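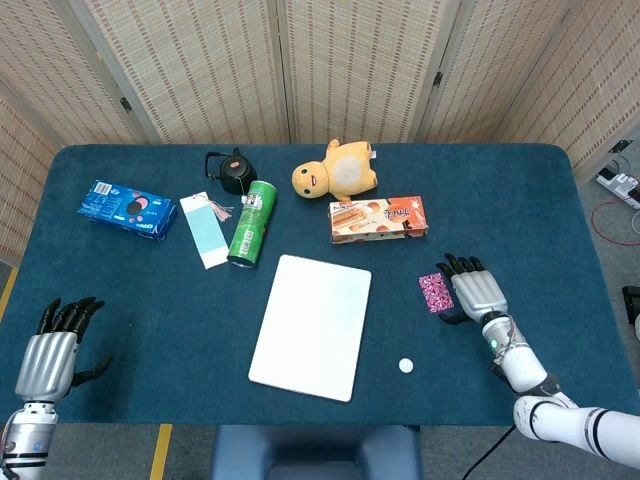

**Figure 3.** Oreo cookie box on a carpet-covered table, folding divider behind.

### 4.2 Where the biscuits go

I should own up to a bias first. I like biscuits, I have worked in offices for most of my adult life, and I came to this part of the study already fairly sure that the kitchen was where shared food lived. The diaries put me right within a fortnight. People did write about the kitchen, and at length (mostly to complain about the fridge), but when I pulled out the entries that mentioned food left for other people, the kitchen came up far less than I'd expected. What came up again and again was the odd table: the one by the printer, the one behind a screen, the one everybody passes on the way to somewhere else. Figure 3 shows the sort of thing I mean, a box on a table with a divider at its back.

As set out in section 3, the diaries came from 40 people at Tarkis, a mid-sized payroll firm in Rondbridge, and they were kept on Clirkia, the note-taking app the staff already had on their phones. That gave me 2440 entries. I read all of them, twice, and marked 520 as being to do with shared food. The marking rule was generous. If someone wrote "had one of the ginger ones off the side", that went in. If they wrote "starving, meeting ran over", it didn't, however much I felt for them.

The word I kept tripping over was "out". Food at Tarkis was either "out" or it wasn't, and everyone seemed to know which without being told. A packet in somebody's drawer was not out, even with the drawer wide open. A packet on the corner of a desk was a grey area, and the diaries are full of lovely, slightly anguished writing about grey areas. One person in the claims team wrote that she had walked past a colleague's shortbread all morning and "couldn't tell if it was facing me or facing him". I laughed at that when I first read it and then found I was using it as a coding category. Facing mattered! So did distance from the keyboard, and so did whether the owner looked up.

Put the same packet on a table that belongs to no one and all of that worry drops away. Several diarists described moving their own food a few steps to make it public. They didn't send a message round and they didn't stick a note on it. They carried it over, put it down and went back to work, and that was the announcement. I've come to call this "setting down" in my notes, which is a plain name for a plain act, though I think it does quite a lot. It gives the food away and it also lets the giver off being thanked, and a fair few people clearly wanted to be let off. One man in the post room wrote that he'd have stopped bringing things in years ago if he had to "stand there and be nice about it".

Arash Abbasi, who second-coded a share of the entries and is a good deal more sceptical than I am, thought I was making too much of this. His view was that a table near a walkway simply gets more visitors, so it gets more crumbs, so it gets more diary entries. He has a point. I can't separate footfall from meaning with diaries alone, and I won't pretend to. What I can say is that the main corridor at Tarkis had a wide, handy windowsill that everyone passed and hardly anyone used for food. When I asked about it in the follow-up chats, people looked at me as if I'd suggested leaving a cake on the stairs. "It's a windowsill," one of them said, and that was the end of that.

Screens and dividers turned out to be a bigger part of the story than I'd planned for. I had put them in the floor notes purely as furniture. Yet the diarists wrote about them quite a bit, and nearly always in the same way: a table with something behind it felt like a place, and a table in the open felt like it was waiting to be moved. There was a second thread too, a shyer one, about being seen taking the last of something. A bit of cover helped. I'd treat this with care, as the entries on it are few and two of the fullest came from the same person, but it fits what Rowbotham found in the staffroom study discussed in section 2, where teachers took more from a tin that sat out of view of the door.

The type of packaging got more comment than the food inside it. Boxes were seen as friendlier than bags, partly for the silly reason that a box stays where you put it. Homemade things were a different matter altogether and brought on a kind of panic. People felt they had to know who'd made it, and say something kind, and have an opinion about the sponge. Shop-bought biscuits asked nothing of anybody. If I were to run the study again I would ask about this directly, right from the start, in place of stumbling on it in week three and then having to go back through the early entries with a new pen.

One gap needs flagging. The diaries were kept in February, when (as several people told me, with feeling) half the office had given something up and the other half was fed up with hearing about it. A spring round might well look cheerier. I also have very little from the evening cleaning staff, who were invited to take part and mostly didn't, and who must know more than anyone about what is left on those tables after six o'clock. Section 4.3 goes on to the entries about mugs, which are angrier.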